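PRESSEMITTEILUNG

Stadtratswahl in Grarach: Bündnis Zeltico tritt erstmals in allen Wahlbezirken an

Grarach, 05.08.2024. Das Wählerbündnis Zeltico geht mit 47 Kandidatinnen und Kandidaten in die Stadtratswahl im Oktober. Damit ist die Liste zum ersten Mal in sämtlichen Wahlbezirken der Stadt vertreten, auch im Nordbezirk Cabrera, wo bei der letzten Wahl niemand aus unseren Reihen auf dem Stimmzettel stand. Der Wahlausschuss hat den Wahlvorschlag am Vormittag ohne Beanstandung zugelassen. Wir freuen uns riesig!

Angeführt wird die Liste von Þórarinn Norðdahl. Er sitzt seit fünf Jahren für das Bündnis im Stadtrat und hat sich dort vor allem mit dem Nahverkehr und der Geschäftsordnung befasst, zwei Themen, die selten Schlagzeilen machen und doch fast jede Sitzung bestimmen. „Als wir anfingen, passte die ganze Mitgliederversammlung an einen Küchentisch“, erinnert sich Norðdahl. „Jetzt mussten wir bei der Aufstellung Stühle aus dem Nebenraum holen. Das ist ein wunderbares Gefühl, und es macht Lust auf den Wahlkampf.“

Auf der Liste stehen viele Menschen, die noch nie für ein Amt kandidiert haben: eine Hebamme, zwei Busfahrer, ein pensionierter Vermessungstechniker, mehrere Studierende und die langjährige Schiedsfrau aus Cabrera. Die Reihenfolge wurde in geheimer Wahl bestimmt, auf den vorderen Plätzen mit teils denkbar knappen Ergebnissen. Um Platz vier gab es eine Stichwahl, die nach einer langen und sehr fairen Aussprache mit einer einzigen Stimme Unterschied ausging.
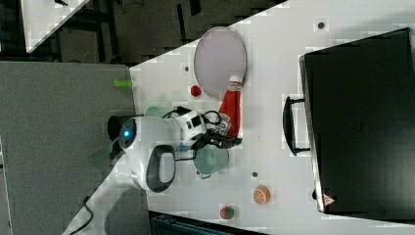
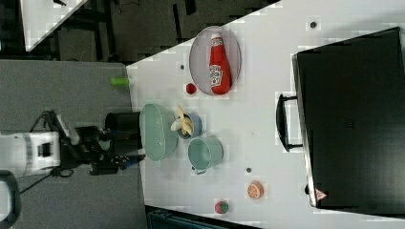 Auf dem weißen Tisch: Ketchupflasche und Teller (erstes Bild), grüne Schale und blaue Schale mit Spielzeugbanane (zweites Bild)

Inhaltlich setzt Zeltico auf fünf Schwerpunkte: einen verlässlichen Abendtakt auf der Buslinie nach Cabrera, die Übertragung der Ratssitzungen im Internet, längere Öffnungszeiten im Bürgerbüro, ein Budget für die Ortsteile, über das vor Ort entschieden wird, und die Wiederbelebung der Partnerschaft mit Londcombe. Gerade der letzte Punkt liegt vielen am Herzen. Eine kleine Delegation war im Frühjahr dort zu Gast und kam mit einem ganzen Koffer voller Ideen zurück, etwa zur Fragestunde, die in Londcombe vor jeder Ratssitzung stattfindet und bei der auch Jugendliche drankommen.

Bis zum Wahltag sind rund 14 Gesprächsabende geplant, verteilt über das gesamte Stadtgebiet. Es gibt kein Podium und keine langen Reden. Wer kommt, bringt eine Frage mit, und die Kandidierenden des jeweiligen Bezirks antworten. Den Auftakt macht der Abend im Bürgerhaus Cabrera, mit Kinderbetreuung und Übersetzung in Gebärdensprache. „Ich bin gespannt, was wir dort zu hören bekommen“, sagt Norðdahl. „Beim letzten Mal ging es zwei Stunden lang um eine einzige Ampel, und ich habe selten so viel gelernt.“

Alle Termine, das vollständige Programm und die Kandidatenliste liegen in der Geschäftsstelle aus und werden auf Wunsch zugeschickt. Für Interviews steht Þórarinn Norðdahl nach Absprache gern zur Verfügung.

Pressekontakt:
Wählerbündnis Zeltico
Pressestelle, Grarach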